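### 3.2 Dishware return in shared kitchens

The second part of the study concerned what residents did with common dishware after use. All three buildings in the Curetville sample provided a shared kitchen on each floor, stocked by the landlord with plates, cups and flatware. Under the house rules, each item was to be washed and put back within two hours. The rules were posted in all of the kitchens, and residents signed a copy when they moved in. Compliance was not tracked by management, and earlier work on the Witov housing blocks had relied only on what residents said they did.

We used two sources. The first was a paper survey, returned by 166 residents. The second was a log of item checks made by building staff during their normal morning and evening rounds. Staff recorded each item found outside the cabinets, where it was found and whether it had been washed. The log contains 1465 entries. Entries for items in active use were removed before analysis, as were entries in which the type of item could not be read.

Survey answers and log entries did not agree well. Most residents reported that they returned items on time – many of them wrote "always" in the margin next to the printed scale – while the log shows that cups in particular stayed out overnight on every floor. Plates were returned sooner. The difference held in all buildings and did not depend on the size of the kitchen or on the distance from the kitchen to the bedrooms.

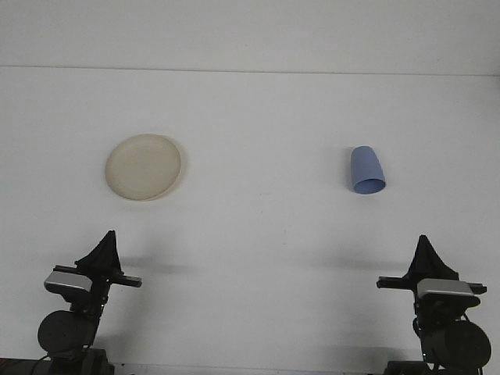
**Figure 3.** Plate and cup on a white tabletop.

Residents gave different accounts of what counted as an item left out. In the written comments, several of them drew a line between dishes that held food and dishes that did not, and considered only the first group a breach of the rules. The staff log made no such distinction. An empty plate lying on a table, as in Figure 3, was entered in the same way as one with a meal on it, and a cup on its side was entered in the same way as one standing upright. Part of the gap between the two sources may therefore come from definition. It cannot account for all of it, as the gap remained when only unwashed items were compared.

The Rajan scale of household obligation, given as part of the survey, was a weak predictor of return. Residents with high scores were more likely to wash items that others had left, but they were no quicker to put away their own. A similar pattern was reported for laundry rooms in the Tusden study, where the sense of duty toward a shared space was tied to occasional large efforts and had little bearing on daily habits. Length of residence was a better predictor, and it is taken up in Section 3.3 together with floor assignment.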